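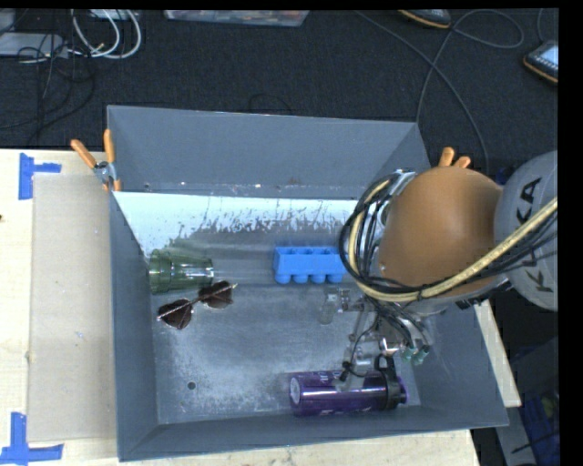

vol. 51, n° 5, avril 2022, p. 370

Figure 3. Contenu d'un bac gris du corpus Betport : gobelet vert translucide, lunettes à verres en forme de cœur, bloc bleu vif, boîte cylindrique violette.

3.2. Le bac comme catégorie résiduelle

Les nomenclatures domestiques ont toutes une dernière ligne, et c'est là que les ennuis commencent. Dans la grille Oteo, que nous avons reprise à peu de chose près, cette ligne s'intitule « divers ». Nos enquêtés disent plutôt « le bac », parfois « le bazar », et un foyer de Skudent, dont nous respectons la sensibilité, parle de « la réserve ». Le terme importe peu. Il désigne dans tous les cas un contenant ouvert où l'on dépose ce que l'on n'a ni le courage de jeter ni l'intention de ranger.

La littérature sur le rangement s'est beaucoup intéressée aux placards, aux tiroirs et, avec une ferveur que nous ne nous expliquons pas tout à fait, aux étagères à épices. Le bac ouvert y fait figure de parent pauvre. On le suppose transitoire : les objets n'y séjourneraient que le temps de rejoindre leur place. Les relevés de mars contredisent cette vision optimiste. Sur les 300 objets suivis, 51 seulement avaient quitté leur bac à la deuxième visite, dont 5 pour un autre bac.

La figure 3 permet de préciser ce que nous entendons par hétérogénéité. Chaque objet y relève sans difficulté d'une ligne de la grille. Le gobelet, couché, appartient à la vaisselle. Les lunettes, avec leur fine monture métallique et leurs verres brun foncé, vont aux accessoires de la personne, quoique la forme en cœur ait suscité entre les codeurs un échange assez vif sur l'opportunité d'une sous-catégorie « festif ». La boîte violette a été versée, faute de mieux, aux contenants à embout. Reste le bloc bleu, qui présente une rangée de quatre picots arrondis sur un bord et que l'on peut prendre aussi bien pour un bac à glaçons que pour une brique de jeu. Un codeur l'a classé en cuisine, l'autre en jouets. L'accord intercodeurs s'en est ressenti, l'ambiance aussi.

Ce désaccord nous paraît instructif. Les objets qui finissent au bac ne sont pas inclassables en eux-mêmes ; ils le deviennent par voisinage. Posé dans un congélateur, le bloc n'aurait retenu l'attention de personne. À côté d'une paire de lunettes, il devient une question de méthode. Nous proposons d'appeler « contagion du divers » cette tendance d'un ensemble hétérogène à rendre incertain chacun de ses éléments - étant entendu que le mot « contagion » a été choisi pour le titre d'une communication et que nous en sommes maintenant prisonniers.

3.3. Disposition et distance

Le protocole Batista mesure la dispersion par la distance moyenne entre objets voisins, rapportée à la surface du fond. Il a l'avantage de la simplicité et l'inconvénient de supposer que les objets sont des points. Or des lunettes dont une branche s'étire vers un gobelet ne sont pas un point, et nul n'a jamais rangé un point. Nous avons donc retenu la distance de bord à bord, plus pénible à relever mais moins embarrassante à défendre.

Avec ce critère, le bac de la figure 3 se lit comme une configuration à un seul couple serré, gobelet et lunettes, complétée par deux éléments à l'écart. Ce type est fréquent dans le corpus. Il n'autorise aucune conclusion sur les intentions de qui que ce soit : la proximité de deux objets ne dit rien de l'ordre dans lequel ils ont été déposés, et les parois inclinées d'un bac favorisent des rapprochements auxquels la psychologie des ménages est étrangère. Une version antérieure de cette section y voyait un « geste d'association ». Elle a été retirée.

L'état du contenant a été noté à part. La poudre blanche visible sur le fond métallique, de même que les traînées grises du panneau clair, figure au relevé sous la rubrique « surface », sans hypothèse d'origine. La grille Oteo prévoit pour la propreté une échelle en cinq degrés, allant de « irréprochable » à « à signaler ». Nous l'avons abandonnée dès le premier foyer, où l'enquêté avait demandé à voir sa note.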